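Rechercher sur le site Rechercher OK
Dernière mise à jour : 2026-10-10

Tour de contrôle de l'atelier Brelier – ma liste, avec mes remarques

Je fais ce tour deux fois par an, et comme on me demande toujours ma feuille, je la mets ici avec mes gribouillis au propre. C'est fait pour un petit local de réparation et de déballage, à adapter chez vous évidemment !

1. Issues et circulation
[x] Porte principale : s'ouvre en grand, rien derrière.
[x] Porte de la cour : la barre antipanique accroche un peu, mais elle cède du premier coup. Je graisse et je revérifie au prochain passage.
[ ] Allée du fond : encore des palettes de chez Clunitz. On avait dit 900 mm de passage libre, on ne les a pas. À dégager cette semaine, sans discussion.

2. Extincteurs
[x] Extincteur CO2 près du tableau : plombé, aiguille dans le vert, étiquette de juillet.
[x] Extincteur à eau près de l'entrée : pareil.
[ ] Panneau au-dessus du second : tombé, quelqu'un l'a posé par terre contre le mur (merci, mais à cette hauteur il ne sert pas à grand-chose). Il me faut deux vis et cinq minutes.

3. Électricité
[x] Différentiel : bouton test appuyé, ça coupe bien.
[x] Tableau fermé, repérage lisible – enfin, depuis que j'ai refait les étiquettes.
[ ] Multiprise de l'établi Ornodmont : branchée sur une autre multiprise. Je l'ai débranchée, je l'ai rangée, et je sais très bien que je vais la retrouver au même endroit la prochaine fois.
[x] Rallonge de 20 m : gaine saine sur toute la longueur. Je la déroule entièrement pour regarder, c'est pénible mais c'est près de l'enrouleur que ça s'abîme.

4. Déballage et cordons neufs
[x] Notice lue avant tout branchement, et gardée dans le classeur bleu.
[x] Lien du cordon retiré et cordon déplié complètement avant usage. Un câble qui chauffe en paquet, j'en ai vu un, ça m'a suffi.
[x] Fiche et gaine regardées sous une bonne lumière.
[ ] Cartons vides aplatis et sortis le soir même. Alors là, on progresse, mais lentement !
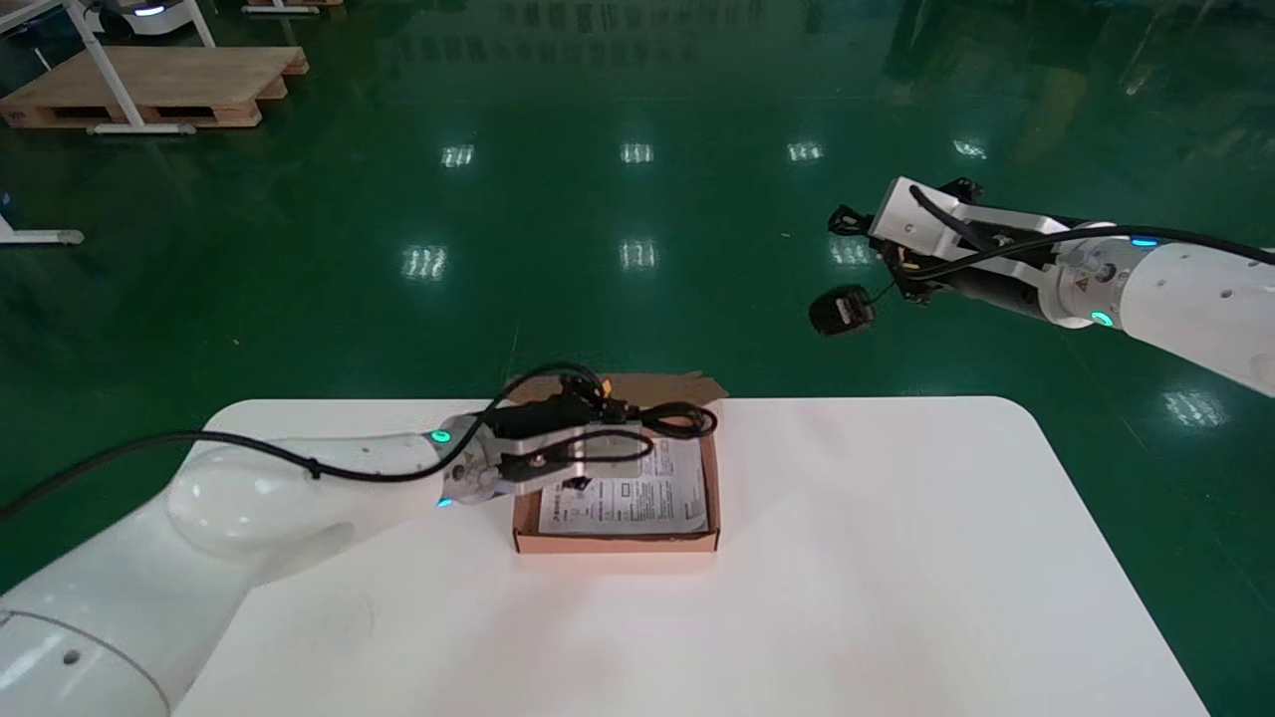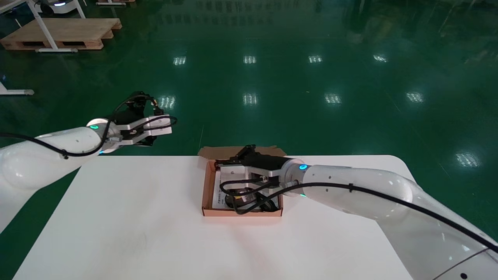 Carton ouvert, notice à l'intérieur.

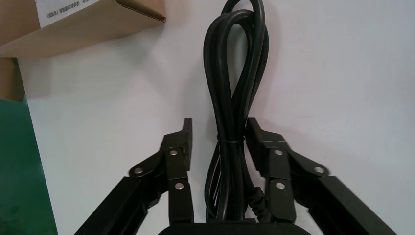 Cordon encore en botte, avec son lien noir.

5. Rangement et premiers secours
[x] Étagères Bạch : fixées au mur, charges lourdes en bas. J'ai secoué, rien ne bouge.
[ ] Trousse de secours : il reste 18 pansements mais plus une seule compresse, et le sérum physiologique est périmé. Je passe à la pharmacie.
[x] Numéros d'urgence affichés à côté du téléphone.
[ ] Ampoule du placard à produits : grillée. Je l'avais déjà noté la dernière fois, j'ai un peu honte. À changer avant de refermer la feuille.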